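Why Do We See Colors?

Light looks like nothing much. It comes in through the window, lands on your homework, and doesn't say a word. But sunlight is really a crowd of colors all traveling together, and they only split up when something makes them.

Raindrops are good at this. Sunlight goes into a drop, bends, bounces off the back and comes out spread into a stripe of red, orange, yellow, green, blue and violet. Do that with a whole sky of drops and you get a rainbow, usually just after you've been told to come indoors.

What Things Do With Light

Most things are picky eaters. When light hits them, they swallow some colors and send the rest back. The ones they send back are the ones you see. A tomato gobbles up most of the blue and green light and refuses the red, so red is what reaches your eye. A leaf keeps much of the red and blue for making food and turns down more of the green.

It works the same way in your kitchen. A red tray throws back red light, and a lime-green plate throws back mostly green and yellow. Clear glass lets most of the light go straight through, which explains why people walk into patio doors.

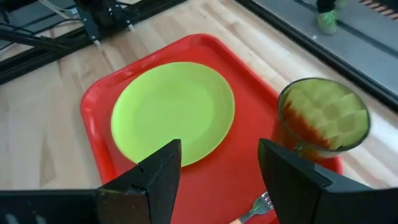
The Part Your Eyes Do

At the back of each eye are millions of tiny cells called cones. Most people have three kinds. One kind is best at catching long waves of light, one likes medium waves, and one likes short waves. Your brain compares their reports and decides on a color, all before you've finished blinking.

Cones need plenty of light to work. In a dim bedroom they more or less give up, and other cells called rods take over. Rods are great in the dark and hopeless at color. Try picking out matching socks with the lights off and see how you do.

Do Animals See the Same Colors?

Dogs have only two kinds of cones, so a red ball on green grass is hard for them to spot. Bees can see ultraviolet light, which we can't, and some flowers have patterns meant just for them. We weren't invited.

Hutlow Science Pages for Kids, updated 5/27/22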